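The Tabletop Shelf Gallery
September 11, 2019

Welcome to the shelf page! We started putting little raised shelves on our worktables in January, and I have been boring my friends with them ever since. The idea could hardly be simpler: a wide wooden board, a thin black metal frame, and suddenly you have a second level over a table that used to fill up by lunchtime. This page is for the workshop shelf, the one I get the most mail about.

The wood first, since so many of you ask. I love a tabletop made of joined planks, and I love it even more when the boards don't match. Pale beige next to tan, with one darker, pinkish-brown strip running off toward the side – that strip is my favorite thing in the whole room! The finish is glossy and picks up every bit of light, so mornings in there are a treat.

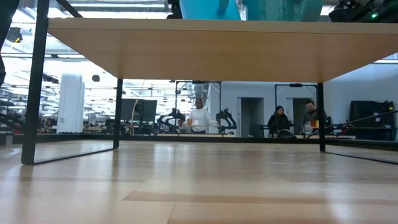
Containers are where the fun starts. I like strong colors up top, blues and teals especially, so you can spot the right one from across the room and just reach for it. My rule is that anything I use every day goes on the shelf and anything bulky goes somewhere else. The wood underneath stays free for spreading out whatever I'm working on, and I can still slide flat things in under the shelf when I need elbow room.

I tried three shelf heights before settling on this one. The Casado frame was too low for my taste, and the Neletti was lovely but a bit wobbly on our floor – the table rocks, so that may be on us. If you're building your own, cut the board a little wider than you think you need. You will fill it!

Coming next: the long bench at Brurklow, with 30 jars of screws and a shelf that runs the whole wall. I've got 289 photos from that afternoon to sort through, so give me a week or two. If you have a shelf of your own, send it in. I read everything and I love seeing them.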